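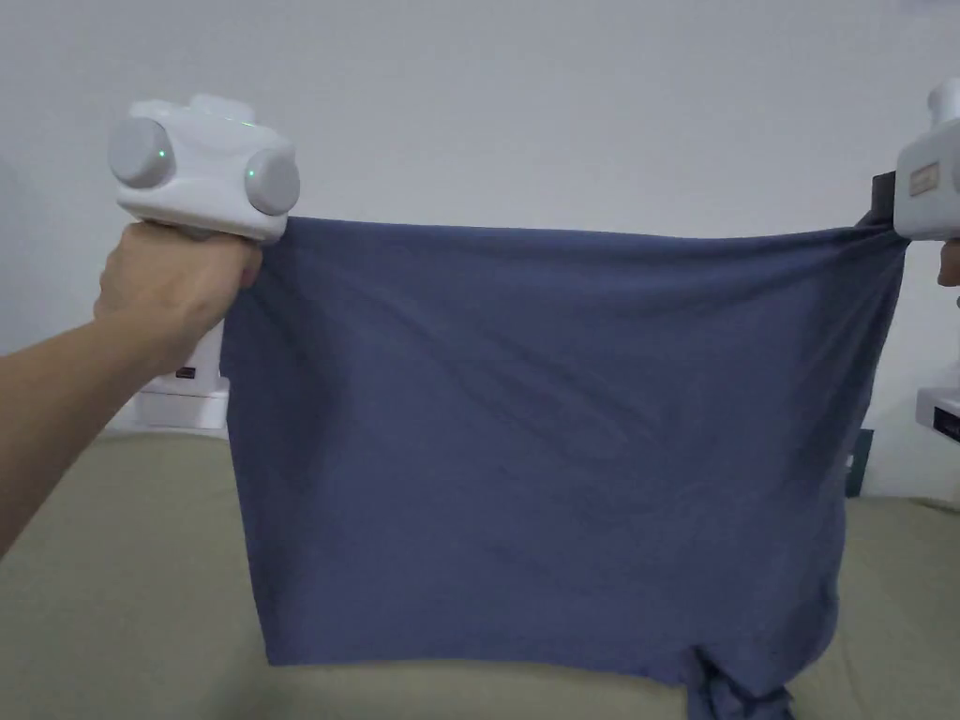
Kendum K7 Garment Steamer – User Manual – Page 35

7. Steaming shirts and light fabrics

Read the care label before you start. Do not steam leather, suede, waxed cotton or anything marked with a crossed-out iron.

1. Fill the tank to the MAX line with cold tap water. If your water is hard, use distilled water or fit the Driletti filter (part no. 556, sold separately).

2. Push the tank in until it clicks.

3. Plug in the unit and turn the dial to LOW. Wait for the ready light to stop blinking.

4. Point the head away from you and press the trigger for a few seconds to clear water from the hose.

5. Hang the shirt and close the top button. Steam the collar first, then the sleeves, then the body, working from top to bottom.

6. Leave the shirt on the hanger until it is fully dry.

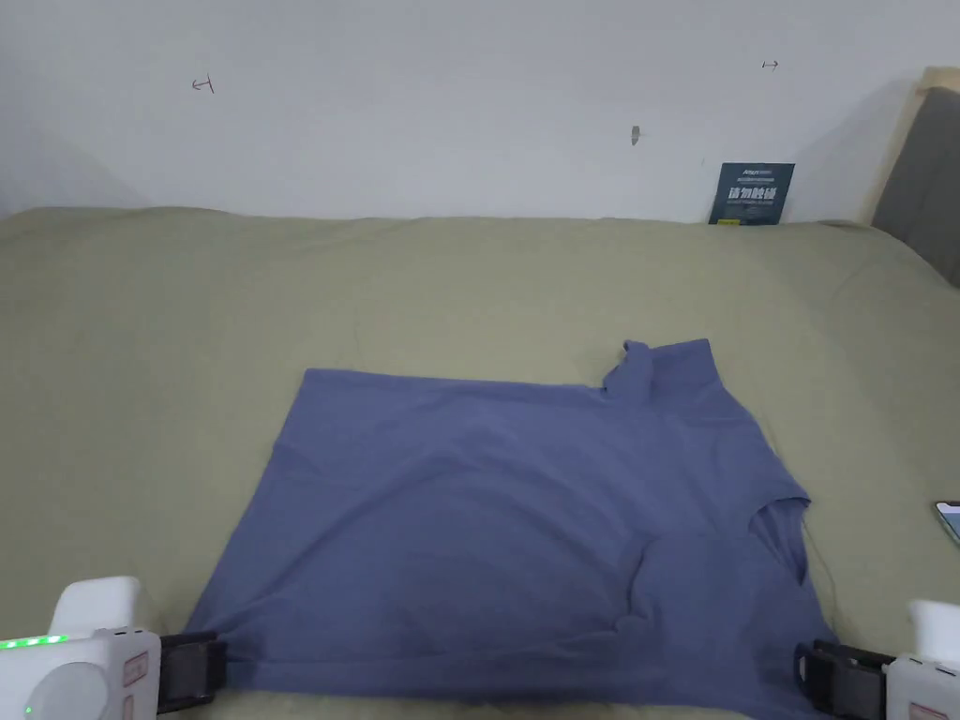 Can I steam a shirt lying flat?

Use the hanger for best results – on a flat surface the steam collects under the cloth and leaves it damp.

CAUTION: Steam can burn. Never steam clothing while it is being worn.

NOTE: The hose may gurgle on LOW. Lift it straight up to let the water run back into the base.

For emptying and storage, see section 8.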